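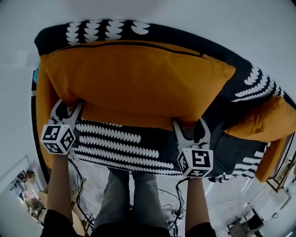
Clendham House Furnishings Program
Progress report to the Pellell Fund
Submitted by Mhairi Haldane, Program Manager
20 July 2023

1. Summary
Work on the shared lounges has continued on the schedule agreed in March. The first-floor lounge is complete. The second-floor lounge is in use but still awaits two replacement cushion covers.

2. Seating
The black and white patterned sofa has been kept, with its orange cushions. Residents asked that the pattern stay, and Anneliese Fuchs confirmed that the upholstery did not need to be replaced. The large cushions have zippered covers, which staff can remove for laundering without outside help.

Cushions are now lifted from the seat every week so that the fabric underneath can be vacuumed, including the corners by the armrests. They are then returned with the zipper toward the back. This routine was written by Selim Aksoy and has been added to the housekeeping binder.

3. Spending
The grant for this period was $1,000. Of this, $424 has been spent on laundering, thread, replacement zippers and a vacuum attachment for upholstery. The balance is held for the two covers — the supplier, Vurkia, has the measurements and has promised a delivery date by the end of the month.

4. Matters outstanding
Storage near the lounge seating remains limited, and the open shelves fill up quickly. Latrice Rosenthal is preparing a proposal for closed cabinets, to be paid for from our own maintenance budget.

We request the Fund's approval to carry the unspent balance into the next period. Receipts are available from the program office.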